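Introduction to Toy Design and Soft Goods
Handout 4: Choosing a stuffing, and how much of it
Tutor: Vitória Coelho, Plakstead workshop

Welcome back, everyone, and thank you for the lovely drawings you handed in last time (I have pinned most of them up by the kettle, so do go and have a look). We have spent three sessions on patterns and seams, and I know some of you have been itching to get to the filling. Today is the day!

I'd like you to begin by thinking about what a soft toy is asked to do. A bedtime toy wants to give a little when it is hugged. A toy that has to sit on a shelf wants a firm base, and a flat shape such as a star or a slice of fruit wants just enough inside it to round the faces without making the seams pull. Beginners nearly always overfill flat shapes, and I did it myself for years. My first crescent moon looked like a sausage, and my sister still has it.
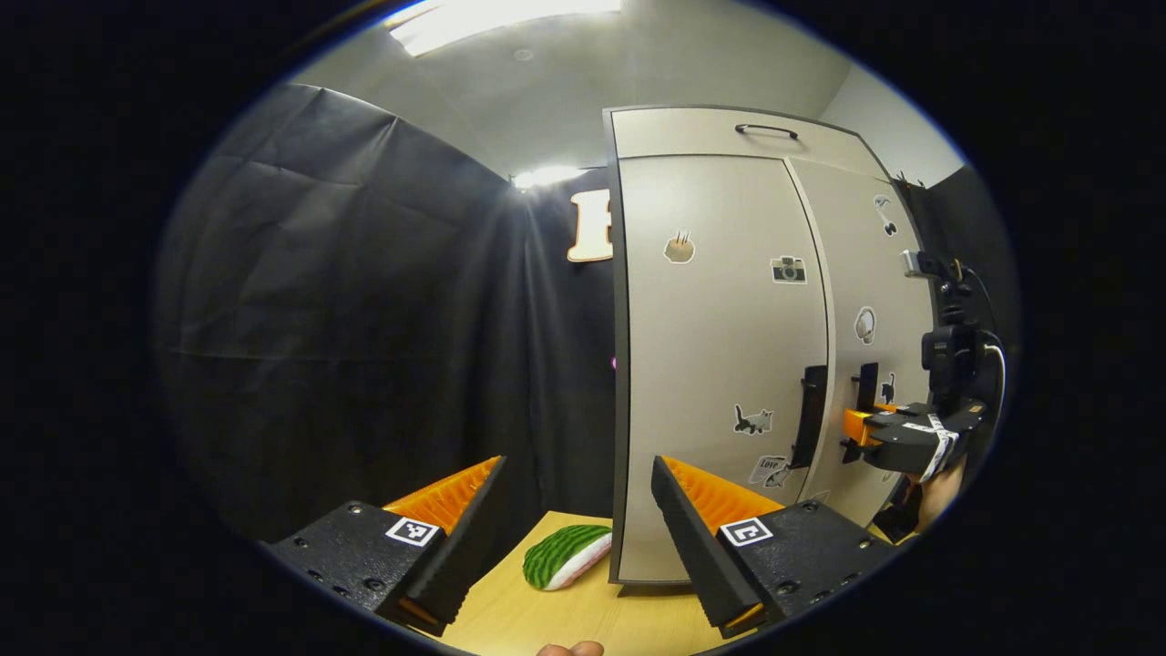 Polyester fibre is what most of us will use this term. It is light, it washes well and it is kind to the purse. Pull it apart with your fingers before it goes in, and feed it in small tufts, starting with the corners and points. If you push in one big handful you will get a lump, and no amount of patting afterwards will shift it. Wool is springier and lovely to handle, though it takes longer to dry and needs a gentler wash. Kapok is softer still, but it does float about the room, so please open the bag slowly.

For the practical, each of you will fill the same small cushion shape three times, with 25 grams, then 40, then 60. Pin the opening shut each time, press the middle with your palm and write down how quickly it comes back. Don't sew it up until you have tried all three. I would like your notes in whole sentences, please, even short ones, as they are so much easier to come back to in the spring.

A word on safety, which we shall return to in Handout 6. Close the opening with ladder stitch in doubled thread and tug it hard. Buttons and beads are not for babies' toys, however sweet they look. Embroider the eyes instead.

Before next time, read the chapter on gussets and bring one old toy you are willing to unpick. Fibre is in the Mernier cupboard and the scales are in room 404.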